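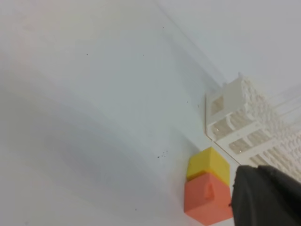
The Yellow One on Top

Home Stories Serials Poems Submit

Nov 23, 2020
By Areeba Baloch

My aunt Anum had been told there would be cake at the Drarkico open day, and I think if she had known it was only going to be crackers she might have stayed home with her knee up, and then I would have nothing to write down. But she came, in her good green coat, and she held my arm all the way from the parking lot and told me about a refrigerator she had owned in Jutorham that hummed in two notes.

It was March and the heating in the building was turned up too high. A young man met us at the door with a clipboard and found my name and then couldn't find hers, so she spelled it for him very slowly, as if he were the one who was eighty-one.

"Sandhu," he said at last. "Here you are. You're with Su-bin's group."

Su-bin Kong turned out to be small and quick, with a sweater pushed up past her elbows, and she walked us down a long hall to a room where a robot arm stood beside a white table with white walls behind it. She had it switched on already. A screen off to one side showed us what the camera near the fingers was looking at, and my aunt, who dislikes screens on principle, went straight to the rope and looked at the arm itself.

"It's stacking," Su-bin told the group. "The orange block was down first, and now it has the yellow one on top. We'll let it have a look at what it did and then we'll tidy up and go again."

"Why does it have to look?" my aunt asked. "It was there."

A few people laughed, and Su-bin laughed too (she had a lovely laugh, a bit hoarse, like someone getting over a cold) but she took the question seriously, which I liked her for. She said the arm could feel where it had put its own fingers pretty well, but a block was another matter, and a block might slide, or lean, or stick to a finger and come away again, so it was better to check. My aunt nodded for a long time. She had worked the counter of a fabric store until she was seventy and she had always measured twice.

There was a man next to us called Raghavendra Devadiga, who had driven a long way and wanted it known. He asked what a thing like that cost, and whether it could be taught to load a dishwasher, and how many blocks it had stacked in its life.

"This one? 3,246, as of this morning," said Su-bin. "I keep a tally. I don't have to. I just started and then I couldn't stop."

"And how many fell?"

"900 of those fell," she said, perfectly cheerful. "Most of them early on."

Mr. Devadiga wrote this down. My aunt had stopped listening. She was leaning over the rope with her glasses pushed up into her hair, and I knew the look, because it was the same one she used to wear when my cousin Adeel was learning to walk and she was pretending not to be ready to catch him.

When the next part began she gripped my wrist. The arm swung around, and for a while it hung there over the table with its fingers pointing off to the side, thinking or whatever it is they do.
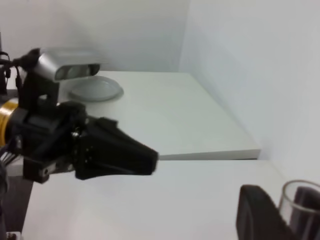

The gripper over the table, with the gray plate on the shelf behind it.

"There's a plate," my aunt whispered. "Is it for the crackers?"

I said I didn't think so.

"It could put them on the plate, though. If somebody asked."

So of course she asked. She put her hand right up like a schoolgirl, and Su-bin came over to the rope and explained that they hadn't done crackers, that crackers broke, that the fingers had to squeeze a little in order to lift. My aunt said you don't squeeze a cracker, you hold it from the edges, like a photograph. She held up her own finger and thumb to show how. Su-bin looked at the hand for some time, and then she asked if she could see it again from the other side.

They were still at it when the group moved along to the coffee. Mr. Devadiga saved us two cups. I drank mine and then I drank hers, and Adeel Kakakhel, my cousin, called to find out what was keeping us, and I told him his mother was giving a lesson.

"In what?" he said.

I looked back through the door. She had taken off the green coat and somebody was holding it for her.

More by this author
The Two-Note Refrigerator
What Adeel Brought to Lumanlan
A Thousand Yards of Blue Cotton

Recent stories
Snow Day at the Ferry Office
My Brother's Accordion
The House With the Side Door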